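The Understudy

So I was the one who lost Gallardo, and I want it on record that he was never my bird.

He belonged to Arwel Kneath, who lived under me on the second floor and who had, in his whole life, asked me for two favors. The first was to turn down a radio. The second was to feed his parrot for ten days in February while he went to see his sister. He handed me the key and a bag of seed and said, "Don't let him talk you into anything," and then he picked up his suitcase and went down the stairs sideways, the way he did, on account of his knee.

I thought that was a joke. Arwel didn't make jokes, so I should have given it more thought.

Gallardo was gray and older than I am, and he had the voice of a man who sells insurance. A really nice voice! The first morning I took the cover off his cage he looked me up and down and said, "Door." I said good morning. He said, "Door, please." I gave him his seed and changed his water and he said "Door" eleven or twelve more times (I was on the landing by the end of it and could still hear him), and I went to work feeling like I'd been rude to somebody's grandfather.

By the fourth day I was eating my breakfast down there. I'm not proud of how quickly it happened. I'd been living alone since the summer, and my own kitchen had a hum in it that I'd stopped hearing and started hearing again, and Gallardo said "More coffee?" in Arwel's wife's voice. I knew it was hers because I asked him who that was and he said, "Kostus," which was what she'd called the bakery on the corner, and what she'd called Arwel too when he came home from there with flour on his coat. She'd been dead six years. He had her laugh as well. He only did it once for me, late, when I dropped a spoon.

Anyway, on the sixth day he said "Door, please, sweetheart," and I opened it.

He walked out. He didn't even fly, he just walked along the counter like he was checking it for dust, hopped to the sill, and went through the gap in the window that I had opened myself to let out the smoke from my toast. I stood there with the butter knife. I think I said "Hey." Down on the street a bus went by, and somebody laughed, and it wasn't him. 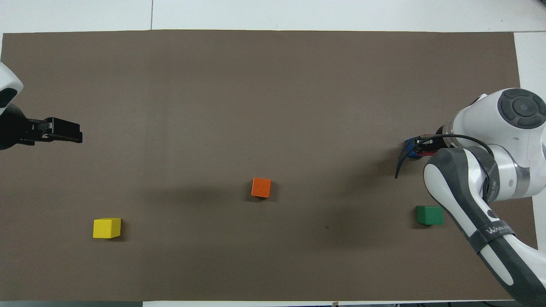
I decided to make a poster. I'm telling you this so you understand that I did not just stand there with the knife all day. The community center had a class going that week and they let me use a table in the back, and somebody gave me one sheet of paper so big it covered most of the white tabletop, a brownish gray, the kind of color you'd never choose for getting attention. I stood over it with a marker for a very long time. What do you put? LOST, sure. PARROT. Then what — "answers to Gallardo"? He didn't answer to anything. He asked. In the end I wrote LOST PARROT, SAYS DOOR, and my phone number, and I drew him, badly, so that he looked like a boot.

I taped it up in the window of the bakery. The girl there read it twice and said, "Says door?" and I said, "You'll know."

I got calls. Oh, I got calls. A kid phoned up and said "door" and hung up, and then his friends did. A man wanted to tell me about a pigeon. A woman from across the river kept me on the line nearly 40 minutes describing a bird she'd had as a girl, and I let her, because by then it was dark and I was sitting in Arwel's kitchen with the window wide open and my coat on, and it was nice to have somebody going on.

I practiced what I'd say to him. I had about a thousand versions. A thousand and one, if you count the one where I moved away.

On the tenth day Arwel came home. I heard the suitcase on each stair, and I went and stood in front of the empty cage as if I could be wide enough. He looked at me, and at the window, and at the seed I'd laid out all along the sill.

"Talked you into it," he said.

I said I was sorry. I said it a lot of ways. He took his hat off and filled the kettle, and he got down two cups, and then he leaned out over the sill with his bad knee up against the radiator and called out, not very loud, in a voice I had never heard him use, high and sweet and a little bit hoarse.

"More coffee?"

Nothing. A car door. He waited, and he did it again.

And from somewhere up over our heads, on my own windowsill, one floor up, where I hadn't looked once because I hadn't been home, that insurance man's voice said, "Please."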